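**Gastcombe, 12 Feb 2026**

# Plimitz moves small-part sorting to robot arms at its Gastcombe site

Plimitz, which packs and repairs board games, will transfer piece sorting at its Gastcombe site to fixed robot arms running Nitatness, a control package from Yap. Rollout starts with one bench and extends to the rest of the sorting room by November.

Sorting is now done by hand. Returned sets are emptied onto a table, and staff pick out each piece, check it and place it in a tray. The task accounts for some 43 percent of bench hours and for most reports of wrist strain.

Under the new arrangement the arm does the picking. Staff load the table, inspect pieces the software rejects, and approve each completed set. Grasp routines are prepared in simulation, with everyday objects left on the table alongside the game pieces, before they are released to the bench.

The 18 employees in the sorting room keep their grade and hours. Each receives 105 hours of paid training in cell operation, fault recovery and basic grasp planning.

"The repair bench has had a backlog for two years," said Analyn Talavera, operations manager at Plimitz. "People coming off sorting will work there for half of each shift."
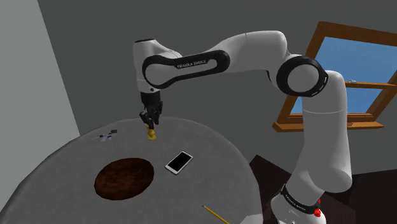 **Who can stop the arm during a shift?**

Any employee at the bench can stop it, without asking a supervisor. Restarting requires a trained operator.

Plimitz will review the shift pattern after the first 300 hours of operation and share the results with staff.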